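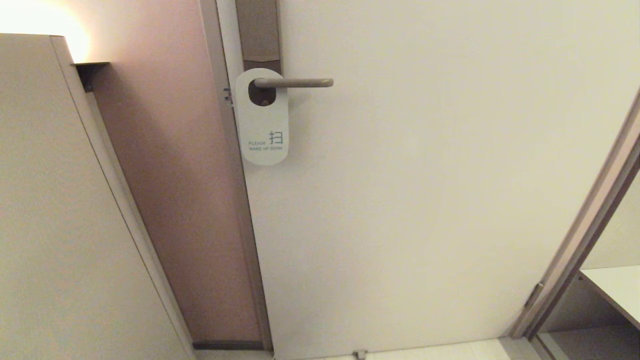 Page last changed: 2018-10-22

The Grillcombe, room doors and hangers

The rooms on the second floor of the Grillcombe were redone in June, and this page is for the doors. Korulby supplied them and Lenow did the wall panels. People who stayed before the work have asked what changed at the entrances, so the notes are kept together on one page.

The door is plain cream with no molding, beside a gray jamb and a dusty pink wall panel. The lever is a straight bar in brushed metal. The old rooms had round knobs, which were hard to turn with a bag in each hand.

The hanger is white and loops over the lever. "PLEASE MAKE UP ROOM" is printed low on the card in teal blue, next to the character 扫, which means sweep. Most of the card is left blank - the earlier ones from Khunthong had a border and a line of small print on both sides.

Hang the card before 10 if you want the room done by noon. Spare cards are kept at the front desk. If yours is missing, call extension 5 and one will be sent up.

The bathroom doors were not replaced and are not covered on this page.

7 comments
2 shares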